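Bruvard users' board > Calendar and contacts apps > Import problems

Print this thread | E-mail this thread

Topic: Plollwood merges my calendars after the July update

agnes_engstrom wrote:
Hello all. I use Plollwood on my phone and on an old tablet, for family appointments and for my choir. I keep two calendars, "Home" and "Choir", and until the July update they stayed separate. After the update every choir rehearsal is shown in Home also, with the same color, and my husband receives a reminder for each of them. He does not sing. I have 960 entries in total, so to correct them by hand is not a nice evening. Did somebody see the same, and is there a setting I have missed?

Agnes Engström

kingfai wrote:
Same here, but only on the tablet. On my phone the two calendars are still separate. Which version do you have on each? Go to Settings, then the small gear, then scroll to the end.

agnes_engstrom wrote:
Phone and tablet both say version 14. The tablet was updated first, I believe, and the phone the next morning.

teemu_p wrote:
This is the "Unified view" switch. The update turns it on. Settings > Display > Unified view > off. Takes 2 seconds. It was in the release notes.

agnes_engstrom wrote:
Thank you Teemu, but I tried this already before I wrote. The color came back to normal, and the reminders still go to my husband. So I think the view is one matter and the sharing is a different matter.

teemu_p wrote:
Then he is subscribed to both calendars and you forgot it. The app does not change sharing by itself.

felista.m wrote:
I don't agree with Teemu here. I manage the calendar for our walking club and I am very careful who is subscribed, I have the list on paper. After the update three people from my family were suddenly members of the club calendar. I did not add them. What I think is happening: when two calendars have the same owner and the same default reminder, the update treats them as one group, and the members of one become members of the other. If you change the default reminder of one calendar to something different, for example 20 minutes, and then remove the wrong members, they stay removed. If you only remove them, they come back at the next sync.

teemu_p wrote:
I have four calendars with the same reminder and nothing was mixed. I can't accept this as an explanation.

felista.m wrote:
Do you share any of them?

teemu_p wrote:
No.

felista.m wrote:
Well then.

kingfai wrote:
I can confirm a part of what Felista wrote. I changed the reminder on my work calendar from the tablet and the extra member disappeared alone, I did not even need to remove her. But please make an export first, Agnes. Menu > Export > one file per calendar. Not the option "all in one file", because this one loses the calendar name and you will have the same soup again when you import it.
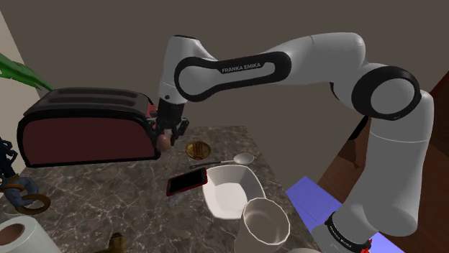
Franka Emika robot arm over a dark countertop (3D render)

faraji_k wrote:
I moved away from Plollwood in spring, so take my opinion with care. I am using Mutiso now. It is less pretty and the week view is slow, but every calendar has its own page for members and there is no default that touches two of them. The import from Plollwood worked for me except for the repeating events, where the end date was lost. My daughter's swimming lessons now continue forever.

kingfai wrote:
For me the lost end dates would be worse than the present problem. I have many repeating events.

agnes_engstrom wrote:
I made the export as King-fai described, one file per calendar. Then I set Choir to 20 minutes and left Home as it was, and removed my husband from Choir. I synchronized the phone first, and after it the tablet. He is still not there this evening — so it seems to hold. I have also written to the support with Felista's explanation. No answer yet except the automatic one.

teemu_p wrote:
Good that it works. I would still keep Unified view off.

Reader comments (3)

Ballgate: It helped on my phone also. The gear icon is hidden if you use large text, you have to turn the phone sideways to find it.

Petra: Does the separate export keep the attachments? I have sheet music in mine.

kingfai: @Petra, no, only the link to them. Save the files somewhere else before you try.

Print | E-mail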